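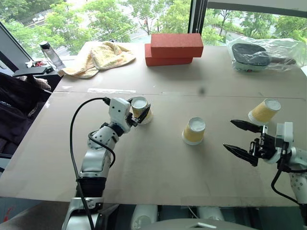

Figure 1. Three paper cups placed upside down between two robot arms.

Props and Continuity in Two Versions of Saragih
Film Studies Project Report, Lurbridge College
Prepared by Clodagh Nic Aodha and Tomás Gallagher
Supervisor: Odette Lebrun

1. Purpose

This report compares the original science fiction film Saragih with its remake, released under the same title by Flareletti Pictures. Reviews of the remake dealt mainly with the recasting of the pilot and the shorter ending. The present project considers a smaller question: how each version uses handheld props to tell the audience that time has passed within a scene.

The project was limited to the kitchen and control room scenes, which both versions contain and which follow the same dialogue almost line for line.

2. Method

Each film was viewed twice in full and then shot by shot for the selected scenes. A shot was entered in the log whenever a prop changed hands, changed position between cuts, or left the set. The combined log contains 300 entries. Of these, 43 were marked as continuity breaks, meaning that a prop had moved with no action to explain it. Entries on which the two authors disagreed were viewed again with the supervisor and settled by her.
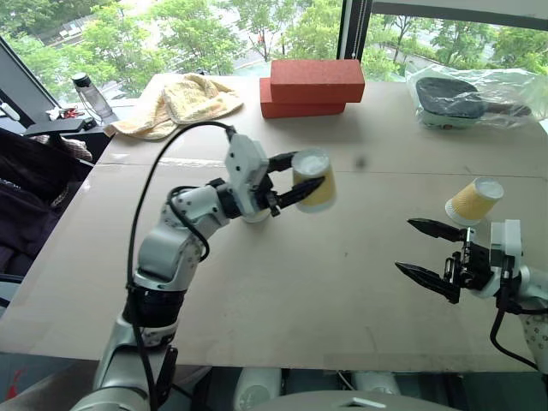

The remake gives its props far more screen time than the original does. In the galley argument, the captain's drinking cup appears in eleven consecutive shots and is the only object by which the viewer can judge the length of the quarrel. Color and grip both matter in such a sequence. A yellow-and-white paper cup pinched near the rim leaves most of its side in view, and a change in its angle would be easy to notice from one cut to the next. The captain's cup is plain gray and is largely covered by the actor's hand. The authors believe this accounts for the low number of breaks that viewers report in the scene, compared with the number found in the log.

3. Findings

The original has fewer logged shots but a higher share of breaks. Most occur in the control room, where a clipboard moves between the console and the navigator's lap. The editor, Cathal Daly, appears to have chosen takes for performance, and the best line readings do not match in position.

The remake is more careful until its final act. After the evacuation order, a flashlight changes hands twice without being passed.

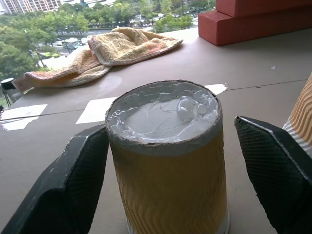 4. Audience Screening

The control room scene was shown in both versions to 56 students in November. Viewers were asked to write down anything that seemed out of place. Few mentioned the clipboard. Many more commented on the lighting of the remake, which they found too dark to follow.

Inmaculada Llorente of the editing program advised on the wording of the response sheet.

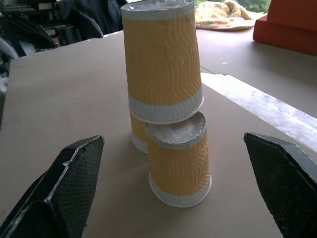 5. Limits and Further Work

The home release of the original used for this project runs slightly shorter than the theatrical print, and some breaks may come from that cut. A comparison with the earlier print held in the Reltari collection has been requested. The full log is attached as Appendix A, and the response sheet as Appendix B.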